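Clustow Open Day, December: Call for Visitors and Bench Helpers

Posted by Mariann Bodnár, Visitor Program, Clustow
Posted July 2025

Clustow is looking for people to take part in its open day this December. We need two groups. The first is visitors, who come for half a day, watch the robot demonstrations and try the controls themselves. The second is bench helpers, who work the full day and are paid for it. No background in robotics is needed for either one. Please read the whole notice before you write to us, as the two groups apply in different ways.

What the day is

Clustow works on robot arms that handle household objects: bags, boxes, folded cloth, kitchen things. Once a year we open the lab floor to people from outside. There are 200 visitor places, split between a morning and an afternoon session. Each session starts with a short talk in the front room, then moves to the benches in small groups. You will see arms running on their own, and you will see arms being driven by a person. After that you get a turn.

The main bench this year is called Gernent. It deals with soft and floppy packaging, mostly paper bags. A paper bag is harder for a robot than a can or a block. It folds when you push it, the rim will not stay in one place, and the handles go wherever they like. An arm that can lift a full cup without trouble may spend a long time on a handle made of twisted paper. We think this makes a better demonstration than stacking cubes, and last year's visitors stayed at this bench longer than at any other.
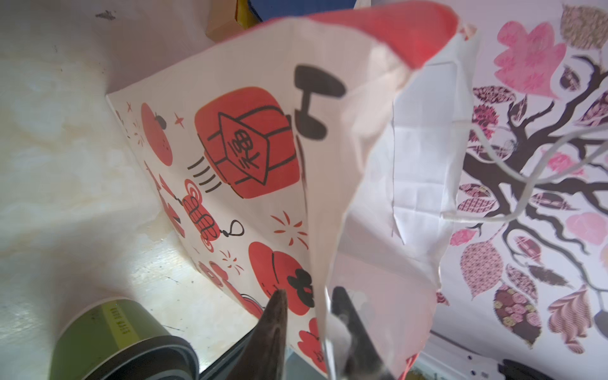
Gaetano Farina wrote to ask whether a visitor's turn at the controls is real or whether the staff are steering in the background. It is real. You move the controls and the arm follows. A staff member stands beside you with a hand near the stop button and will use it if the arm is about to hit something. He also wanted to know if slow hands are a problem. They are not. Slow is what we ask for.

What visitors do

Your group will have a set time at each bench. At Gernent you will watch one full run, then take a turn at a simple job such as taking hold of a handle or turning a bag so that its opening faces the other way. Turns are short so that everyone in the group gets one. If you would rather only watch, tell the person at the bench and they will move on to the next visitor.

The second bench, Bremness, is a sorting job with small boxes and runs without a driver. There are no turns there, but you can stand at the rail and ask questions for as long as your group is at the bench.

Children aged ten and over are welcome with an adult. We cannot take younger children onto the floor. The building has step-free access from the parking lot and the benches can be seen from a seat. Tell us when you apply if you need a chair held for you.

What bench helpers do

We need helpers for both benches and for the front door. The job is to set out the objects before each run, put them back between turns, keep the line moving and tell visitors where to stand. At Gernent this includes swapping out bags that have become too creased to use. We go through a lot of them. The practice runs leading up to last year's event used 115 bags, and we have ordered more than that this time.

Some runs at Gernent use one arm and some use two. The two-arm runs are the ones where helpers have to pay the most attention. One gripper takes the near side of the bag and the other comes in over the far side, and until both have let go the helper keeps both hands off the table. We teach this on the training day and we check it. Anyone who reaches in early gets moved to the front door, with no hard feelings.

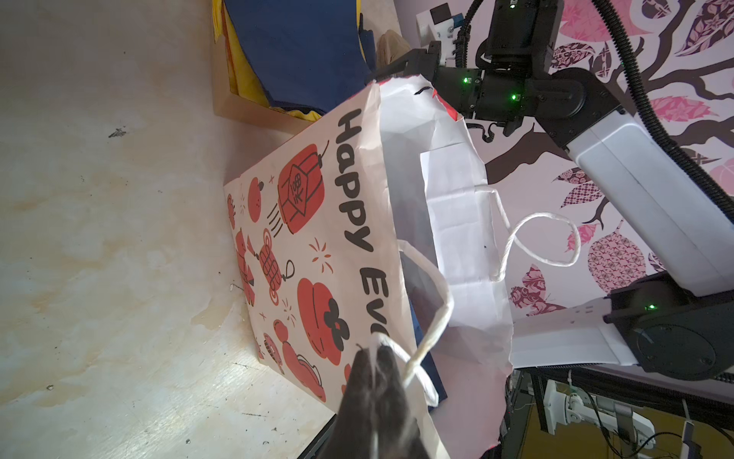 Between runs, the helper waits for the operator to say "clear" before touching anything. The operator will say it every time, including when it seems obvious. Then the helper resets the objects using the printed card at the bench and says "set" when finished. That is most of the job. It is repeated many times over the day, so it suits someone who does not mind doing the same thing again and doing it the same way.

You should be at least 18, able to stand for long stretches and comfortable speaking to strangers. Long hair has to be tied back, and rings, bracelets and loose sleeves are not allowed at the benches. A second language is useful but not required.

Training and pay

All helpers attend one paid training day in the week before the event. Tibor Virág runs the training and will be your contact from then on. Pay is a flat rate for each of the two days, and the amount is in the information sheet we send to everyone who applies. Lunch is provided on both days. We also refund travel by bus or train if you keep your tickets.

How to apply

Visitors: fill in the form on the visitor page and choose morning or afternoon. Places are free. Last year we had almost 58 names on the waiting list by the end, so please cancel if your plans change. Groups of more than six should write to us first.

Helpers: send a short letter, one page at most, telling us which bench you would like and why. We do not need a résumé. Address it to Itziar Bustamante, Visitor Program. She replies to every letter, though it can take her two weeks.

Visitors should know that filming is allowed in the front room but not on the lab floor. Bags and coats are left at the door. Questions about access, food or parking can go to the same address as the helper letters — please put "open day" in the subject line so they reach the right person.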